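**Usura youth futsal - moving the fall sign-up?**

**keeper43** - Tue 2 October
Umitz wants the under-15 squad picked before the school season ends. My daughter plays both and she's worn out. Has anyone asked the league to wait? 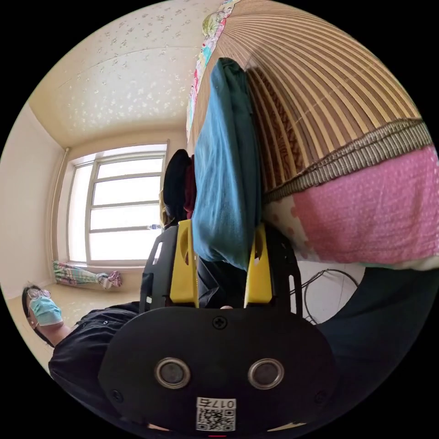
Last September we had two extra weeks and it went fine.

**saarela_fan**
I asked. They said the court at Uvonetti is booked after that, so the date stays.

**leftwing_pat**
I don't think it should move. Kids who only play futsal have been training all summer.
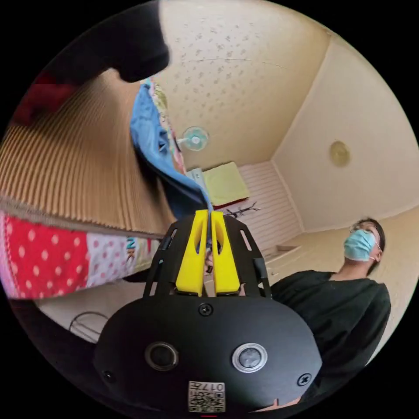

*Blue cloth, one corner held*

**keeper43**
Fair, but three of last year's starters play school soccer too. You'd lose them.

**leftwing_pat**
Then they pick one. Mine did.

**saarela_fan**
Saarela runs a second tryout for late kids - three spots held back. Could ask for that here.

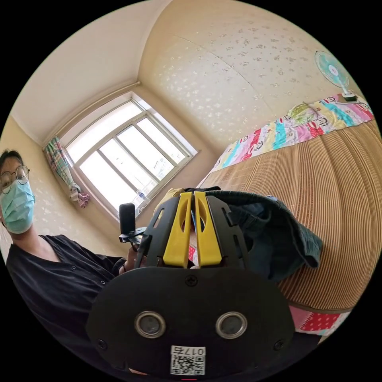
*Bedroom, wide view*

**keeper43**
I'd take that. I'll email the league tonight.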